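An Afternoon at the Trosolska Open Day

I went to the open day in June, mostly because my neighbor had one ticket too many and I like to see how other people arrange a kitchen.

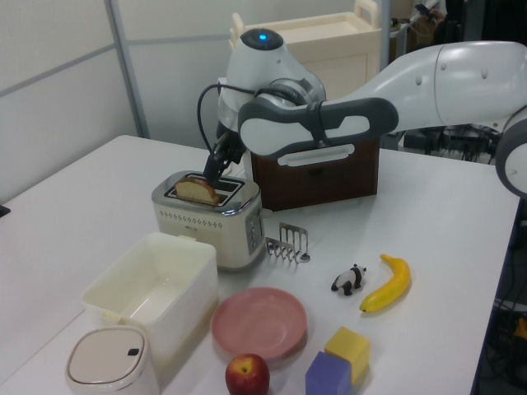
The building is on the edge of town, 7 minutes on foot from the tram stop, and the entrance was free after three o'clock. We were a group of visitors with a guide from Dredura, the company which rents the second floor. She spoke quickly, but she repeated everything when I asked.

The breakfast table was my favorite part. The toaster is cream with a chrome top, a model for two slices, and it has small holes in a row across the front. I have looked for such a toaster for a long time — mine at home is black and shows every crumb. Near it there was a silver toast rack with wire dividers. In my country we put toast directly on the plate, so I had to ask what the rack is for. The guide said it keeps the slices apart and they do not become soft. The plate was pink and round, and I liked it next to the red apple.

The small bin has a button on the lid. I would put it farther from the bread, but this is my taste.

Downstairs, Harahap had a stand with tea and dry cookies. The line was long. They told us that more than 200 people came before lunch, and I believe it. I bought a Trunis tea tin for 3 euros and it now holds my buttons.

If you go, take a sweater. The second floor is cold, and the tour has no chairs until the end.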